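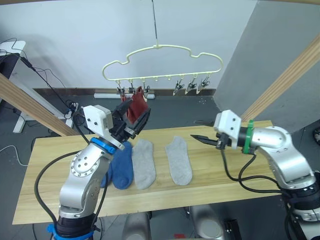

Fault Observers Wanted, Two-Arm Laundry Cell (part-time, paid)

Posted January 2024
4 min read
Print this page | E-mail this page
Search jobs, people, places Go

Skurnwood is looking for 11 people to sit with a machine that we have been told is fixed. We have our doubts, and we would like to pay you to share them.

The cell has two arms and one task: pick up a sock, bring it to a hanger, clip it. In September the left gripper closed on a clip during a shift and stayed closed after it was told to open. The right arm kept moving for a moment before the stop took hold. Ngaio Tomoana was standing close enough to reach in, and she knew better than to do it. A bent clip was the only damage. The log said "task complete."

That last line is why this ad exists. Flandus, who wrote the control software, sent us an update and a two-page letter saying the cause was found. The letter doesn't name the cause. Dumach, who supplied the grippers, say the pads were within spec. Maybe both are right. We've read a lot of letters like these and would rather have people in the room, writing down what they see.

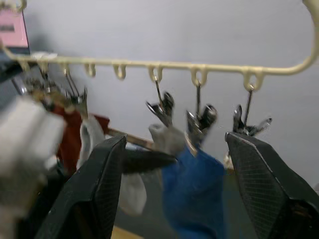 Gripper fingers at the rack, with a blue cloth on one of the clips.

What you would do

You'll work in pairs at a desk outside the marked floor area. One of you watches the cell, the other watches the log screen, and you swap halfway. When the log and the cell disagree, you write it down before you talk to each other about it. You do not touch the arms, the rack or anything on the table. If something looks wrong to you, press stop. Nobody will ask you to justify a stop, and there is no bonus for a clean run. We asked for the bonus idea to be dropped after Glenys Kereama pointed out what it would do to the numbers.

The plan is 200 trials. Flandus think that is too many. We think it may be too few for a fault that has shown itself once, but it's what the money covers.
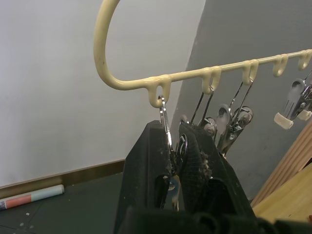

Will I be told what the fault is supposed to be before I start?

You'll get the September log and the letter on your first day, and nothing beyond that. We don't want observers looking only for the thing they've been told to look for.

Who we want

Patience matters more than a technical background. People who have done inspection, proofreading, lifeguarding or night desk work have been good at this. If you have worked for Flandus, Dumach or Venter (who insure the cell) in any role, please don't apply. You need to be able to sit for a full session and read small print on a screen. Glasses are fine.

Pay and hours

$20 an hour, including the safety briefing. Sessions run four hours with a real break. We can offer each person eight sessions. If the cell is shut down halfway through a session, you're paid for the whole of it. 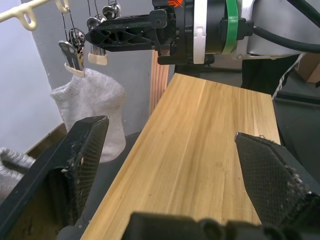 Worn pads on the gripper fingers, with fibers along the edges. A second arm is behind.

Pad wear is on the check sheet. "Within spec" is Dumach's phrase and we haven't adopted it, so you'll be asked to note lint and fraying at the start and end of every session, even when the run looked fine.

What happens to your notes

They go to Bent Thoroddsen, who runs the trial, and to Tamsin Sutcliffe, who has no part in it and can publish them whether or not the rest of us like the result. Flandus and Dumach get copies on the same day. You can ask for your name to be left off.

How to apply

Write a few lines to Ataahua Rutherford at the Skurnwood front office. Skip the résumé. Tell us about a time you were told something was working and it wasn't, and what you did next. Applications stay open until all the places are filled.

Print this page | E-mail this page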